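Robot Hands You Can Hold! The Grornis Grabber Kit, Explained for Kids

By Baltasar Collado

OK, quick question. How does a robot learn to pick up a sock?

Not a trick. A sock is hard! It's floppy. It has no handle. It looks different every time you drop it. You learned to pick up socks when you were a baby and you don't even remember doing it. A robot has to start from zero.

So this page is about a kit that helps. It's called the Grornis Grabber Kit, it costs $1080 (yep, too much for your allowance, this is a school or library kind of thing), and we had one on loan at the Sarnville kids' workshop for most of January. I got to try it. So did a lot of kids. Here goes.

What is it?

A robot hand with no robot. Really!

Most robot hands are bolted to a robot arm. This kind, you hold it yourself. There's a handle with a trigger. Squeeze, the fingers close. Let go, they open. A little camera sits on top and looks down at the fingers, and records everything they do.

You get 2 grabbers in the box, one for each hand. Also chargers, a carry case, a sheet of stickers (gone in one minute), and a book of jobs to try.

Why would a person hold a robot's hand?

Because you're the teacher.

Think about learning to tie your shoes. Somebody showed you. Slowly. Then again. Then again, and you probably got mad and wore the velcro ones for a while. Robots can learn by being shown too. You do a job with the grabbers, the camera saves it, and later a computer looks at lots and lots of those recordings. It hunts for patterns. When the fingers were here and the thing was there, what did the person do next?

One recording teaches almost nothing. A big pile of them starts to help.

And why not just film your own hands? People do try that. But your hand has five bendy fingers and skin that feels stuff, and the robot's hand has two stiff ones. If you do the job with the same kind of fingers the robot has, the robot can copy you more easily. Fair's fair.

What's inside the hand?

Fingers. Two of them, kind of like big flat tweezers.

Linkages. Fancy word! A linkage is a set of stiff bars joined together so that when one moves, the others have to move too. Scissors work a bit like this. So does the folding arm on some desk lamps. In a robot hand, linkages carry the push from the trigger up to the fingers.

Bushings. Even better word. A bushing is a little tube or ring that sits inside a hole where a part turns. It helps the part turn smoothly and keeps the hole from getting worn out and wobbly. Your bike and your skateboard have them or something like them.

Motors? Nope, not in this one. Your squeeze does the work. The robot version has the motor.

Jobs we tried

The job book has 13 jobs in it, from easy to argh. Blocks in a cup is first. Everybody can do blocks in a cup.

Then it gets mean. Stacking cups. Folding a washcloth. Putting a lid on a jar, where one grabber holds the jar and the other one turns the lid and you find out how much your wrist normally helps you. The job called "Spoons" made a kid named by her friends as the Spoon Queen famous for a whole afternoon.

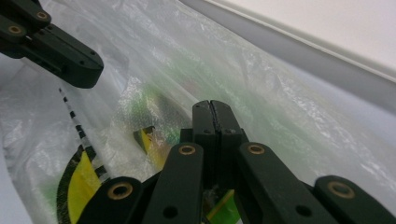 Bags are the toughest thing in the book, and they're my favorite. A block stays the same shape when you pinch it. A plastic bag doesn't, it slides and crumples and makes a new shape each time you touch it, so the computer can't just memorize one picture of "bag". And see-through bags are sneaky. Look how the shiny creases blur everything under the plastic – you can still make out a long black-and-white striped stick and some yellow bits with black on them, but the green thing is just a pale fuzzy glow. A person thinks "stuff in there, plastic on top" without even trying. A camera only gets a lot of colors and shiny spots and the computer has to work out which part is bag. The fingers are shut tight together, with that thin line where the flat sides meet, and the brass-colored rings on the black arms are the bushings I told you about. Told you it was a good word.

Try it at home (no kit needed)

Get two wooden spoons. Hold one in each hand. Now pick up:
a sock
a grape
an empty plastic bag (ask a grown-up first, and never put a bag near your face or your little brother's face)

Which one was worst? Now close one eye and do it again. Harder, right? You just lost some of your sense of how far away things are. Robots have trouble with that as well.

Want to go further? Tell a friend how to do it using only words while they hold the spoons. "Left. No, other left. Down. Squish." It's a great game and it usualy ends in yelling.

Is the kit any good?

Mostly yes.

Good: it's light. Kids from 6 up could work the trigger. The fingers are soft enough at the tips that getting pinched is more of a "hey!" than an "ow". The job book is funny and has big drawings.

Not so good: the charging plug is in a silly spot, right under your thumb. The carry case zipper got stuck twice. And the program that shows your recordings takes forever to start – have a snack ready.

The Esen set is cheaper but comes with only one grabber, so forget the jar job and most of the bag ones. Navickas makes one with motors, and it's heavier, my arm got tired and I am a grown up. For a classroom I'd take the Grornis. For one kid at home, try the spoons first, then ask if your library lends kits out.

Words to show off with

Gripper – a robot's hand.
Linkage – stiff bars joined up so they move togther.
Bushing – the ring or tube in the hole where a part turns.
Data – all the stuff you recorded, saved so a computer can learn from it.

Got a question about robot hands? Have a grown-up send it in to the Sarnville workshop page and I'll answer as many as I can. Drawings of your own grabber are welcome too, any size, crayon is fine.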